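Print this page | E-mail this page

Ovell Automation Support
Ticket 788: Handling cell, gripper closes off centre
Status: Closed
Raised by: Farnalon site
Assigned to: Afroza Amarasinghe

Fault as reported
The site reports that the two-finger gripper on the Ziser handling cell closes to the left of its programmed centre. Bricks are pushed sideways before they are gripped, and the cell stops with a missed-pick alarm. The fault was first noted in February, after the finger pads had been exchanged. In the last test run, 9 picks out of 83 were missed.

Initial response
The site was asked to stop the automatic cycle, open the gripper fully and hold the arm above the work table. The operator was also asked to confirm that the pads were of the same pattern and that nothing was held between them.

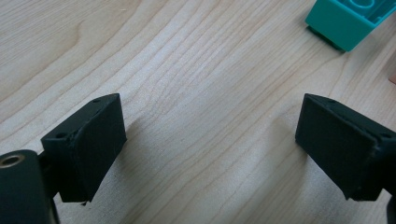 Gripper open over the work table, teal brick beyond the pads.

Both pads show light wear at the edges, and there is a small pale fleck at the lower corner of the left pad. The site was instructed to isolate the cell, remove the fleck and wipe both gripping faces with a dry cloth. A repeat run at 14.20 gave the same alarm, although less often.

Further checks
1. Left pad screws: found slack by a quarter turn. Tightened by hand with the short key.
2. Right pad screws: secure.
3. Finger travel: the left finger stopped short of its set position on opening. The stored zero point dated from before the pad exchange.
4. Cable and connector at the wrist: no fault found.

Action taken
The zero point was set again using the Gazi gauge block, in accordance with the standard procedure. The site then ran 40 picks at reduced speed – all were completed without an alarm. Normal speed was restored the same afternoon.

Advice to site
The zero point must be set again whenever a pad is removed or exchanged. Pad screws should be checked at the start of each shift for the next month. A spare pair of pads has been placed on order – delivery will be advised separately.

Related items
Gripper slow to open after restart
Setting the zero point with a gauge block
Missed-pick alarm: list of causes
Ordering replacement pads

Last updated: February, 16.45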